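Ruangrit Youth Theater is looking for people to join our autumn musical, both on the stage and behind it. We are a community company that performs in English, and our members come from many countries. You don't need perfect pronunciation. Several of us still have a strong accent, me included.

The show is called *The Clockmaker of Bosov*. It is a family musical in two acts with music by our own member Vlastimil Dvořáček, and it will be played for the first time. A young apprentice must repair the town clock before the winter fair, but the clock has its own opinion about this. The songs are easy to remember and some of them are quite funny.

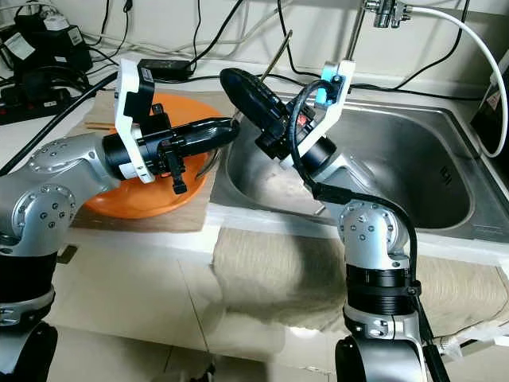

Rehearsals are held on weekday evenings at Brunow Hall, next to the old tram stop. The younger performers finish earlier than the adults, so that they can be at home in good time. We ask everybody to come regularly. If you already know that you will be away for a longer period, please write it in your application – it is not a problem, but we must plan the group scenes.

## Who we are looking for

- **Singers and actors, age 10 and older.** The cast has 38 parts, and many of them are small. Experience is welcome but not required.
- **Dancers** for the fair scene and the finale. Karlijn Van Dijk, our choreographer, will teach all the steps from the beginning.
- **Musicians**, above all clarinet, cello and percussion. You should be able to read music.
- **Backstage helpers** for costumes, painting and props. Boonsong Boonchu would be especially happy to find a person who can sew hats.

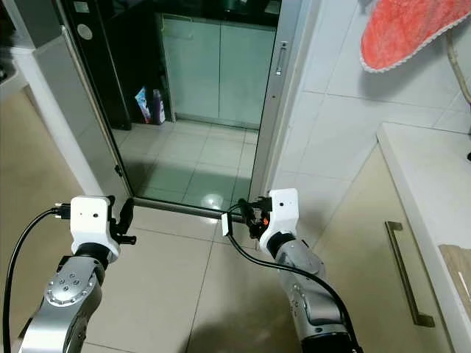

## Auditions

Please prepare one song of your choice, not longer than two minutes, and bring the sheet music or a recording without voice. After the song you will read a short text with our director, Yaowalak Suksawat. We give you the text when you arrive, so there is nothing to learn by heart. Dancers will also take part in a short group exercise and should wear comfortable shoes. 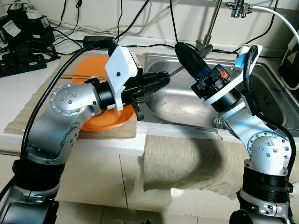

Children under 16 need a signed permission from a parent. Parents may wait in the foyer during the audition, but not in the hall itself.

Taking part costs 44 euros for the whole season, and this includes the score and the costume. Backstage helpers and musicians pay nothing. If the fee is difficult for your family, speak with Wiroj Suwannarat in private and he will find a solution.

## How to apply

Send us a short e-mail or leave a form in the box at Brunow Hall by 26th May. Please tell us your name, your age if you are under 18, what you would like to do, and which evenings are possible for you. We will answer every message and send you your audition time.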